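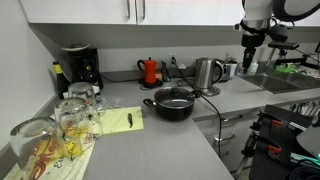

Fall Moth Count Tops 3,000 at Wemurero Prairie

I spent most of October smelling like brown sugar and stale beer, and I'd do it again tomorrow. The fall moth count out at Wemurero Prairie has wrapped up, the sheets have been added up twice, and we came in at just over 3,000 moths of 132 species. That's the best fall we've had since the count began, and I'm still a little giddy over it!

If you've never been, Wemurero is the patch of restored prairie north of the county road, the one with the old windbreak of bur oaks and hackberries along its west side. People drive out in July for the coneflowers and blazing star and then forget about the place until the next summer. I used to do the same. Then a neighbor talked me into coming along for one night of the count, and I stood there in two sweaters watching a sheet fill up with little gray and tan and rust-colored bodies, and that was pretty much it for me.

We work the prairie two ways. The first is lights. We hang a white sheet between poles, put a bright lamp behind it and wait. This year we tried a new lamp, the Vodance, which runs off a battery pack, so there was no generator droning away in the grass (I could hear the coyotes for once – and an owl that would not quit). The second way is bait, or sugaring, if you want to use the old word. You cook up brown sugar, molasses, mashed overripe bananas and a good slosh of beer, let it sit for a day or two, then paint it on tree trunks at dusk with a cheap brush. We had 20 trees marked along the windbreak, and I painted every one of them at least once.

Bait is where fall really pays off. By October most of the flowers are finished, and the sallows and the pinions and the underwings that are still hanging on come to a sticky trunk like it's the last diner open on the highway. On the warmest night we had an underwing on nearly every tree. If you don't know underwings, they look like bark until something bothers them, and then the front wings slide forward and there's a flash of orange or pink banding underneath. I've seen it plenty of times now and I still gasp out loud.

The lights did better early in the season and slowed way down after the first frost. We picked up 3 species that had never been on the Wemurero list before, all of them small and all of them brown, so don't expect posters. One was a cutworm relative that took us the better part of an evening to put a name to. We keyed it out with the Ziółkowski guide, which is heavy as a brick and has the best plates of worn specimens I know of. That matters a lot in the fall, when half of what you find has been flying around for weeks and has rubbed most of its scales off.

So why the big year? I wish I had a solid answer. The spring burn was kept to the east half, which left a lot of standing stems and leaf litter on the west side where plenty of caterpillars and pupae spend the winter. We also had decent rain in August. And we were out there more nights than last year, so some of the jump could just be more eyes on more bark. I'd be careful about bragging until we've got another season or two to set beside this one.

The Ullari Nature Center has the full species list in a binder by the front desk, and copies are free if you ask. They've also pinned a few of my photos on the board in the hallway, including one blurry one that I asked them not to use. The list goes to the state survey this winter along with our weather notes.

A couple of things you can do at home, if any of this sounds like fun. Leave your leaves, at least under the trees and in the back corners, and hold off on cutting down your perennials until it's properly warm in the spring. Turn off the porch light when you don't need it, or put in a dim yellow bulb. And try sugaring a tree in your own yard! You only need one tree and a flashlight. Put the bait on at chest height, go check after supper, and walk up slowly, keeping the beam a little off to one side so you don't spook whatever's feeding.

Next year's count starts up again in September. We meet in the gravel lot at 7 p.m., and you don't have to know a single moth to come. Bring a flashlight, warm socks and clothes you don't mind getting molasses on. Kids are welcome, and they're usually better at spotting things than the rest of us. There's a sign-up sheet at the Ullari front desk, next to the binder.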